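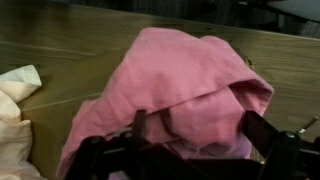
Is it worth paying for a social media package for a small home care agency?

Depends what's in the package, and most of what I've seen sold to agencies our size is thin. Ask what you get for the money each month, in writing, before you talk about anything else.

More from the person asking: We're a home care agency in Serdale with 5 caregivers. A firm called Pliretti wants 600 dollars a month to "grow our presence." They say one of their clients has 3218 followers. I asked how many of those turned into families calling, and I got a slide about engagement. Am I missing something?
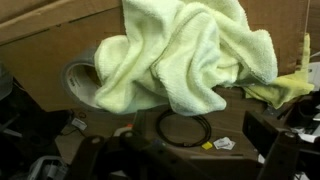 Cloths in yellow and yellow-green, with a roll of duct tape.

Answer from Norbert Jurčo

You're not missing anything. Followers don't hire caregivers. I ran the office for an agency in Damness and we had 1548 people following our page by May, a lot of them in other states. The calls came from the discharge desk at the hospital and from two churches. When someone phones, write down how they heard of you. Do that for a few months before you sign.
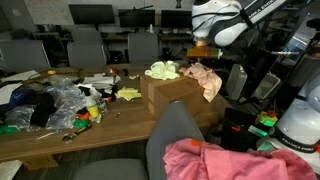 And read the cancellation part. Ours renewed itself for a year, and we only found out when we tried to leave.

Answer from Aisling Coughlan

I'd be a bit kinder. Families do look you up after a neighbor mentions you, and a page with no posts since last year looks closed. But you can fix that yourselves in one evening. Put up your hours, a phone number someone picks up, and the towns you cover. 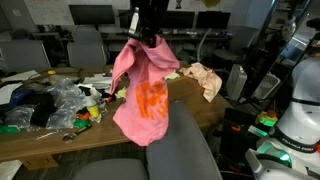
Also never post a client's face or first name without signed permission, even if the daughter says it's fine. I don't trust an outside firm to remember that.

Answer from Lamont

we used one, it was ok I guess. try it and see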